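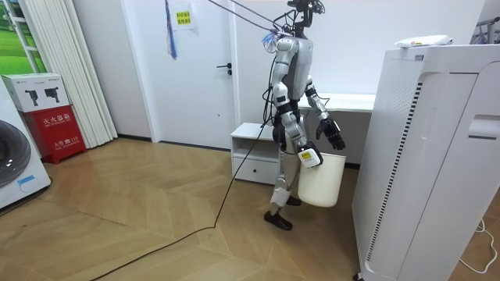

A white plastic bucket hanging near the low cabinet, with the tall air purifier at right.

65 shares | 2 comments

Rekha Poduval cleans a workroom with a herringbone floor, and she starts with what stands on it. Anything low and light gets picked up first. The bucket goes out of the walking path, and the stuff on the open shelf of the white cabinet gets sorted or put away in the drawer.

Then she does the desk. White tops show every smudge, so she wipes hers with a damp cloth and goes over it again with a dry one. She skips sprays. "They leave streaks and I end up doing it twice," she says.

The big job in August is the air purifier. Dust settles in the small holes on the front, and a wet rag only pushes it in deeper.

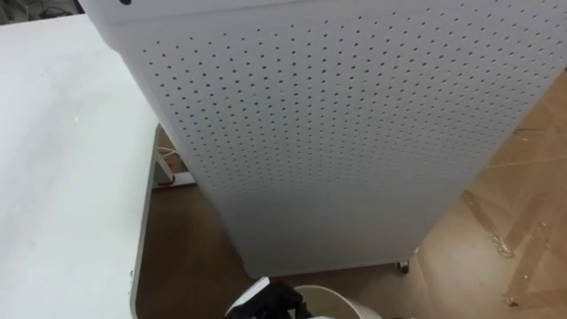 She runs a soft brush attachment from the top of the panel to the bottom, then wipes the smooth part above it. Before mopping she rolls the unit out from the wall and vacuums where it stood. Hair winds around casters, and she pulls it off with tweezers.

Cords come last. She lifts them off the floor behind the table leg, dusts the baseboard, and lets them back down. The floor gets a barely damp mop, with the grain.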